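Home | News | Opinion | Bench Notes | Jobs | Subscribe

Write the socket rule down before someone bends the pins

Réka Szénási

Seven pages. That is how long the Jindham site guide is on robots and server boards, and two of those are about floor tape. Floor tape! Yellow or yellow and black, how wide, who replaces it. On what the arm may do near an open processor socket: one line. "Take due care." Whose care? The arm hasn't got any.

I've read a few of these now. Gremitz has one, Tagle has one, Skuteris has a draft that has been a draft since last October. All good on people. Fences, stop buttons, who holds the key. Fine, keep all of that. But the work has moved on to the inside of the chassis and the rules are still stood at the door.

And the inside is tight. Memory slots both sides, cables, the lever sticking out over things. A person leans in, sees the lever, shifts their elbow. A robot needs that told to it, as a number, by somebody who then signs for the number.
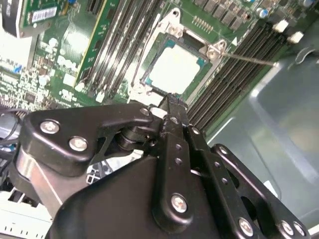

Finger tips just short of an open socket, lever out across the memory slots.

So what would I put in. First, a stated clearance round any open socket, and a slower speed inside it. Second, lever position gets checked before the arm moves across, every time, not once a shift. Third, static. Everybody straps the technician and then forgets to ask what the gripper is earthed to. I asked at three sites. One knew.

Fourth is the one I get shouted at for. A named person per job. Lorna Magbanua ran the bench at Tagle for years and had her people initial a card before any socket was opened, robot or no robot. 476 cards in a box when she left. When a board came back dead you could find out who to talk to, and mostly it was a quick chat and no blame. You can't have a quick chat with a log file.

The usual answer is that rules slow the work. Well yes, a bit. Roughly 271 boards went through the last trial I sat in on and the checks were the dull part of the day. Dull is ok. Ask the buyer what a scrapped board costs and then tell me about teh ten seconds.

Jindham are revising their guide this winter. Send them your clearance figures, even rough ones. And cut the tape bit down to a paragraph.

Comments (3)

Jayson Dimaculangan: Agree on static. Disagree on cards, ours just got initialled in a batch at five o'clock.

Ritva Mäkelä: The tape section is there for a reason, Réka. I wrote it.

Tobiloba Okeke: What clearance would you start with for memory modules? Same as sockets or less?

Contact the desk | © Bench Notes 2024 | Back to top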